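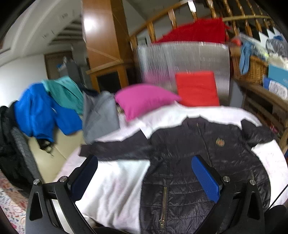 La pinza manual, abierta sobre una chaqueta acolchada negra durante la jornada de Ekari.

Ekari abre la vivienda donde graba tareas domésticas para sus robots

16 de febrero de 2021

La empresa Ekari celebró ayer una jornada de puertas abiertas en la vivienda de Grirkora donde prepara el material con el que entrena a sus robots domésticos. Asistieron 30 personas, repartidas en dos turnos, entre vecinos, estudiantes de formación profesional y representantes de Strebel, que suministra parte de los componentes mecánicos.

La visita se centró en una sola tarea: doblar ropa. En lugar de un laboratorio, los asistentes encontraron una habitación abierta a la escalera de la casa, con una cama, cojines y un montón de prendas a un lado. Los operarios trabajan con pinzas de mano provistas de cámara. Con ellas cogen la tela, la estiran y la pliegan, y cada movimiento queda registrado desde el punto de vista de la propia herramienta.

Para la demostración se eligió ropa de abrigo. El personal explicó que las prendas acolchadas dan más problemas que una camiseta: el relleno se desplaza, el tejido resbala entre los dedos de la pinza y la cremallera tira de un lado cuando se intenta cerrar el pliegue. Una repetición fallida también se guarda, etiquetada aparte.

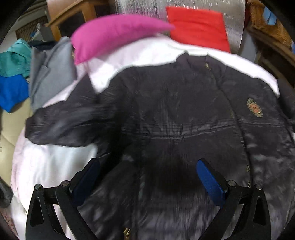 3704 grabaciones y un objetivo de 4000

Ekari comenzó a grabar en agosto y lleva acumuladas 3704 secuencias. El objetivo de esta fase es llegar a 4000 antes de pasar a otras tareas, entre ellas hacer la cama y ordenar estanterías. La empresa no dio fecha para ese cambio.

Las secuencias se envían a Altgate, que se encarga de revisarlas y descartar las que tienen la vista tapada o un desenfoque excesivo. Las válidas sirven después para ajustar el programa que mueve los brazos robóticos — que no se mostraron en esta visita, para decepción de algunos de los asistentes más jóvenes.

En el segundo turno el público pudo probar las pinzas. Varios visitantes comentaron que cuesta acostumbrarse a trabajar sin notar la tela con los dedos, y que lo más difícil es soltar la prenda sin deshacer el doblez. Hubo también preguntas sobre la privacidad de las grabaciones hechas en una casa. La empresa respondió que las imágenes se revisan antes de salir de Grirkora y que se eliminan aquellas en las que aparece un rostro.

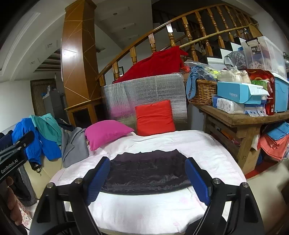
Para Hyun-seo Ok, la ropa es una buena prueba porque «nunca cae dos veces igual», y un robot que solo haya visto prendas bien colocadas sobre una mesa servirá de poco en un dormitorio. Añadió que le gustaría ver el mismo trabajo en viviendas más pequeñas.

Ekari prevé repetir la jornada. Las plazas se anunciarán en su página web y la inscripción será gratuita.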